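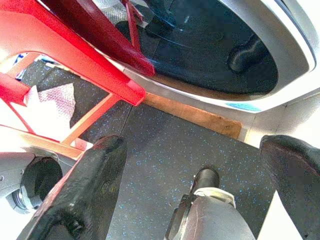

Figure 8.1 The gripper held low over a speckled rubber floor, with a red stool frame at left.

Print this page
E-mail this page

Chapter 8
Choosing a Laundry Arm for the Small Shop

If you have worked your way through the chapters on washers, dryers and folding tables, you already know how to read a sales sheet with a pencil in your hand. I hope you kept the pencil, because you are going to need it again! In this chapter we turn to a newer sort of purchase, the robot arm that is sold as a kit and set down beside machines you already own, and we will take our time over it, since most of you will be the one in the shop who has to live with the choice.

Our running case is the Grindance kit, which the supplier Firkbridge offers to small laundries either outright or on a monthly service plan. You will meet Kim, too. Kim is the name Firkbridge gives to the teaching program that comes with the arm, and for the first few pages it is easy to forget that Kim is software (my own students have written whole paragraphs about how patient she is).

Let us begin with what a buyer pays for. The basic kit covers the arm, a two-finger gripper with a small camera near it, the cables, and 15 hours of setup help. The service plan adds a yearly visit and replacement finger pads. Neither one covers changes to your floor, your wiring or your shelving, and that is where new owners tend to get a surprise. Jonalyn Saludo, who runs the laundry at Punbridge, told me she had read the price three times and the space requirements once.

Space deserves more than one reading. An arm has to reach the drum, and so does a person, and the dryer door has to swing somewhere while both of them are at it. Before you ask for a quote, open every door you have and measure from hinge to wall.

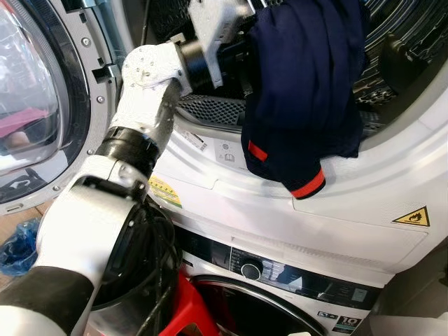 Figure 8.2 A dark navy garment at the mouth of the dryer drum, with the washer stacked below.

Notice in Figure 8.2 how much of the opening is taken up once the gripper is partly inside. Soft goods are hard work for any arm. A box keeps its shape when you pick it up, but a garment folds over itself and hangs wherever it likes, and a good review will tell you how the kit was tried on clothing as well as on flat towels. Ask for the number of trials. The Punbridge log, which we will study in Section 8.3, records 200 of them, with notes on 11 kinds of garment.

Key terms: gripper, reach, service plan, trial log, door clearance

Last updated: November 2022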